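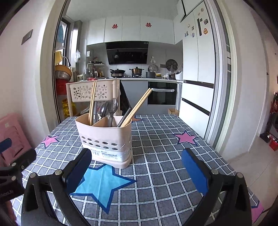 Photo: Gifty Sowah

Why does a metal spoon feel colder than a wooden one?

Try something for me before you read any further. Go to the kitchen and find a metal spoon and something made of wood, like a chopstick or a stirring spoon. Make sure they've both been sitting out in the same room for a few hours (no cheating with one straight from the dishwasher!). Now hold one in each hand.

The metal one feels colder, right? I did this when I was eight and I was completely sure that metal was just a cold kind of stuff. I even told my little brother that spoons made their own cold, like tiny refrigerators. He believed me for years. Sorry, Kofi.

So is the metal spoon colder? Nope! If you taped a thermometer to each one, you'd get the same number on both. Things that sit in a room together long enough all end up at the temperature of the room. Your chair, your shoes, the plastic cup on the counter, all the same.

What's going on with your hand, then?

Your skin is warmer than the room most of the time. When you touch something cooler than you are, heat moves out of your fingers and into that thing. Heat always travels that way by itself, from the warmer place to the cooler place. And your skin is very good at noticing when heat is leaving. It sends a message to your brain, and the message says "cold!"

Metal lets heat zoom through it. The heat from your fingertips goes into the spoon and spreads along it, and that makes room for more heat to follow, so your fingers keep losing warmth quickly. Scientists call a material like this a good conductor.

Wood is slow. The bit you're touching warms up, and the heat mostly stays put right there. Pretty soon that little patch is nearly as warm as you are, and your fingers stop complaining. We call wood an insulator. Plastic is an insulator too, and that's why a plastic spoon doesn't give you that chilly feeling either.

You can see why cooks care about this. Leave a metal spoon standing in a pot of hot soup and the handle can get too hot to hold. A wooden spoon in the same soup stays comfortable much longer. Lots of metal pans have plastic or wooden handles for the same reason.

The butter race

You'll need a grown-up for this one, because it uses hot water.

Find a metal spoon, a wooden spoon and a plastic spoon that are all close to the same length. Put a tiny dab of butter near the top of each handle and press a dried pea into it. Stand the spoons in a heavy mug and ask your grown-up to pour in some hot water. It shouldn't reach the butter! Then watch the peas and don't touch the mug.

Which pea do you think will slide first? Write down your guess before you start. When I tried it, the pea on the metal spoon went first, and I got bored waiting for the wooden one and ate my lunch.

One more to puzzle over: on a cold morning, why does a bathroom tile floor feel so much chillier than the rug next to it? You know enough to work that out now. Take your socks off and go check.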